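Cristóvão Mendes has managed the linen and clothing side of Potville, a short-stay residence, for 8 years. We spoke in one of the bedrooms on the second floor, where the week's garments were being sorted and folded. His interest is in surfaces.

"A folding table is a fixed height and a fixed friction," he said. "A bed is neither. Most people fold on the bed anyway, so I'd sooner get the bed right."

His method begins with the cover. Potville uses woven rush mats over the mattress through the warmer months, and he leaves them on for folding. A knit slides on a cotton sheet and drags the sheet along. On rush it holds. The drawback is snagging, chiefly at the border, where the binding stands proud of the weave. Loose-gauge jumpers are folded elsewhere.

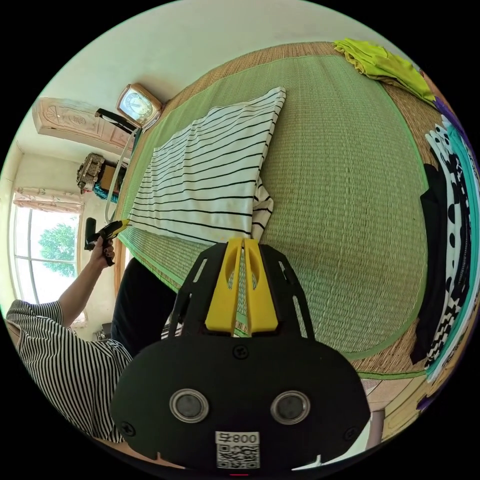 *Folding on the rush mat. Finished clothes are stacked at the edge of the bed.*

Striped garments he treats as a separate class. "The stripe is a ruler. If the lines run true after the first lengthwise fold, you carry on. If they wander, open it up and start again. You won't fix it at the third fold."

He prefers a long rectangle first, then reduces it from the hem end. Corners are squared last. Stacks are kept low, with the colours mixed as they come. Sorting by colour was tried in September and dropped. "It looked tidy and it slowed the put-away. Wardrobes aren't arranged by colour, they're arranged by person."

On mattress sag he was more guarded. A mattress that crowns in the middle pushes the fold line off centre, and he has tested two toppers, an Ovener and a Vasiliu, without settling on either. The Ovener is firmer at the edge. The Vasiliu lies flatter but shifts under the mat.

Throughput at Potville is 600 garments a week at the busy end of the year. Mendes records refolds in a notebook, and the worst week on file stands at 61, most of them long-sleeved tops.

I asked whether he would change anything in the room itself. "The height of the bed," he said. "Raise it a hand's width and you'd save everyone's back."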